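2021-05-14

Up at six, bread and coffee. Cold enough in the kitchen that I put the oven on and left the door open for a while.

Got back to the Mitlow book. I am on the chapter about the enzyme work, which I had been putting off after the last one wore me out. It is slower than the others. The author spends a lot of pages on how they purified the thing, and I had to draw myself a chart on the back of an envelope to keep the steps straight. Grind the leaves, spin them, keep the liquid, add salt, spin again, keep the pellet this time. I kept mixing up which part they threw out and which part they kept. The lab people mixed it up too at least once, which cost them most of a summer.

I had not known how much plain hauling was in it. They needed 2000 pounds of leaves to get a smear of protein at the bottom of a tube, and the leaves had to be cut before the sun was on them. The place was called Zilovthorpe, a field station with two heated rooms and a cold room that was only cold from fall to spring. In June they packed ice in around the centrifuge. The chapter has a page of the cold room log copied out, all temperatures and initials. I read the whole page for some reason.

Lunch was soup from Tuesday's pot, or whichever night that was. Called the pharmacy about the refill. They said tomorrow. Walked to the end of the road and back, twice. Knee was all right going down and not so good coming up.

In the afternoon I finished the chapter. The main argument in it is over whether the enzyme was one protein or two. It would not stay active once it was clean. Every time they got it purer it did less, and the senior people took this to mean they were damaging it. The other explanation, which took them 4 years to come around to, was that there was a second small piece that came off in the salt step and went down the drain with the liquid. Put the two back together in one tube and it worked again. The experiment that showed it took one afternoon. They had the liquid from an old run in the freezer by luck, mislabeled.

I wrote to myself in the margin that I would like to know how many other groups had poured theirs out. The book does not say. It does say that a rival lab had the same numbers in a notebook and read them the other way.

There is a long part about the Orkik prize, who was on the list and who was left off. I skimmed that. I can see it mattered to the people in it. The two technicians who ran the columns day and night get a paragraph on page 274 and then are not mentioned again, at least not by the end of the chapter. I checked the index and neither has an entry. One of them kept the freezer.

Also read some of the Cropper lectures, the old set I bought at the library sale for 85 cents. The third one covers the same ground from before the answer was known, so he has it wrong, and he is very sure of himself. It helped to read it right after the chapter. His drawing of the enzyme is a single round ball with a notch in it. He says in one place that the loss of activity is "a matter of handling" and goes on to the next topic. I would have believed him if I had been sitting there. The diagrams are good otherwise, and he explains the salt step better than the book does. I understood it from him: the proteins are crowded out of the water by the salt, and different ones drop out at different amounts, so you can take them a slice at a time. That was the part I had been stuck on since last week. I went back and fixed the chart on the envelope.

Put the beans to soak. Washed the two blue shirts and hung them in the bathroom as it looked like rain. It did rain, for ten minutes, after I had them up.

The reading group page had been updated by the time I sat down again. It is the usual thing, a few paragraphs on where everybody has gotten to and then the comments. I put up a short note saying I had finished the enzyme chapter and that I thought the author was too easy on the senior people. I said they had the evidence in front of them three separate times, by my reading, and each time blamed the hands of whoever did the run.

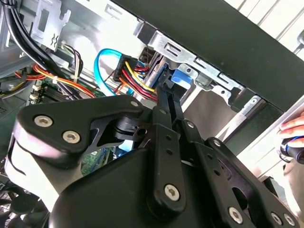

Tollgate47: I read it differently. Losing activity as you purify is what nearly always happens, and most of the time it really is handling. Proteins fall apart when they are dilute or warm. If you went looking for a missing second piece every time your yield dropped you would never finish anything. I agree about the third time though. By then they had done it cold, fast and concentrated, and it still died, and somebody should have added the wash back in.

I thought that was fair. I answered that I would give them the first two, then. I still think the chapter ought to have said more plainly who first suggested mixing the two. It says "it was proposed," and I went back over those pages twice looking for a name and there is none. Tollgate47 wrote again to say there may be something in the notes at the back. I looked and the note for that page only gives the journal and the year.

Maybe the later chapters pick it up. The next one is on sequencing the small piece, and it is short. I would like to get through it before the book is due, and there is one renewal left on it.

Supper was eggs and the rest of the bread. Need flour. Need stamps too, and the long envelopes, not the short ones. Moved the lamp over to the other chair and it is better there for reading but the cord runs across where I walk, so I will have to move it back or find the extension.

Knee aches some now. Took two of the white ones at nine. Bed.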